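4.3 Listing lots for a timed charity auction

Use this section once your organiser account on Kudent has been approved. Donated rugs, prints and ceramics are all listed in the same way.

1. Open Lots and choose Add lot.
2. Enter the maker's name and the title as they appear on the donation form, for example Snorradóttir, Oltby runner.
3. Enter the size in centimetres, longest side first (268 is entered without the unit).
4. Set the opening bid and the reserve. With a reserve of 600, an opening bid of 500 is accepted.
5. Under Proceeds, enter the share that goes to the charity.
6. Choose Save as draft.

Note: A sale can hold up to 22 lots. Start a second sale for any others.

Caution: The reserve cannot be changed after the first bid – check it against the donation form before you publish.

7. Add at least one picture to each lot, then choose Preview.

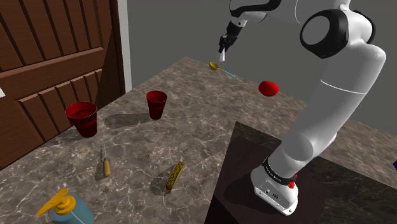 Fig. 9. White arm above a marble countertop (computer rendering).

8. Choose Publish. Bidders who follow the sale are sent an email.

To withdraw a lot, see 4.6.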